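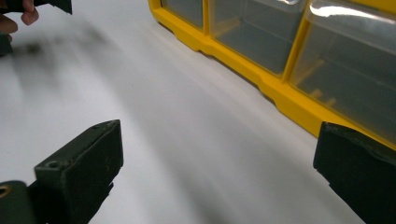
Notes on the upkeep of paired hand-held grippers

The workshop at Perkedton keeps two pairs of hand-held grippers in regular use, and responsibility for their maintenance passed to me in March. The following account records the procedure as it now stands. It replaces the earlier notes, which had been written for the Varkurley fingers and were no longer accurate.

Each pair is inspected after 60 hours of handling. The log for the older pair stood at 3,272 open-and-close cycles at the previous inspection and at 3,767 at the latest one, a modest figure for the period. Wear on the inner faces was slight. The dark green fingers pick up a dusty, dull finish in service, and this is wiped away with a dry cloth. Solvent should not be used on them. One set was cleaned with it last year and the faces became slippery.

The screws in the fingers are checked next. Those in countersunk holes must sit fully below the surface, and any that stand proud are to be taken out and examined before they are tightened again. I had assumed that a raised screw was simply loose. In two cases the thread had begun to strip, and further tightening would have ruined the finger.

Alignment takes the greater part of the time. The jaws are closed on a strip of paper, which should be held evenly along the whole face. If it pulls free at one end, the finger mounting is slackened by a quarter turn, the jaws are closed again by hand, and the mounting is tightened with the jaws shut. The Stirex linkage has a little play of its own, and it is advisable to repeat the paper test after several full strokes.

The final check is carried out on the white table, with both grippers in hand and the yellow organiser with the clear drawers as the target. The operator brings the open fingers up to the base rail from a low angle, then withdraws and repeats the approach with the other hand. Any catch in the trigger is generally felt at this stage. A drawer is then drawn out and pushed back, slowly, and the result is entered in the log.

Estela Toledo has asked that spare fingers be stored in matched pairs. I agree with the request. The Paredes replacements vary slightly in thickness from batch to batch, and a mixed pair will never pass the paper test. There are 29 spare fingers on the shelf at present, so one is without a partner and has been labelled accordingly.

The second pair is due for inspection on Sunday. Its left trigger has become stiff, and I intend to replace the return spring before the alignment is attempted.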